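Why I gave up on the big kitchen remodel (for now)

December 2025

So the quote came back from Jitaru and I had to sit down for a minute. I'd been picturing new cabinets, a deeper sink, maybe moving the stove to the window side, and for two whole weeks I walked around the house pretending it was already happening. I even had a folder! Then I opened the email and closed it again pretty fast.

What I've decided to do is fix the counters and leave everything else alone until January, when I'll look at the money again. The counters are what bug me every single day anyway. Ours are 39 inches high, which whoever lived here before must have loved, but I'm short and I chop onions with my elbows up by my ears.
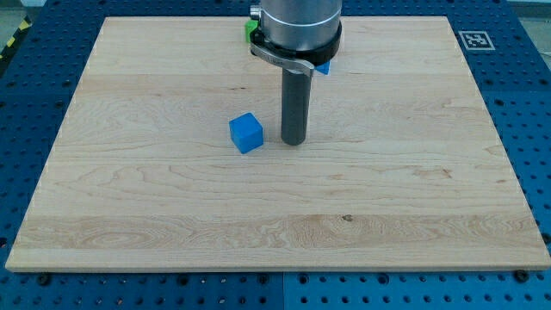
I've been going back and forth on wood. My sister says I'll ruin it with coffee rings inside of a month (she may be right, she's seen my desk). But I grew up with a wood counter, scratches and all, and I like the idea of sanding it down and oiling it when it gets ugly. The place over in Mikotgate charges $126 for a piece long enough to go beside the stove, and they'll trim it for free if you bring your measurements in.

I measured 4 times and got 4 different answers - the wall isn't straight, so I'm blaming the wall.

The plan is to do the short side first and live with it a while. If I still like it by spring, I'll do the long side too. And if anybody has a favorite oil that doesn't smell like a garage, please leave me a comment, I'm all ears.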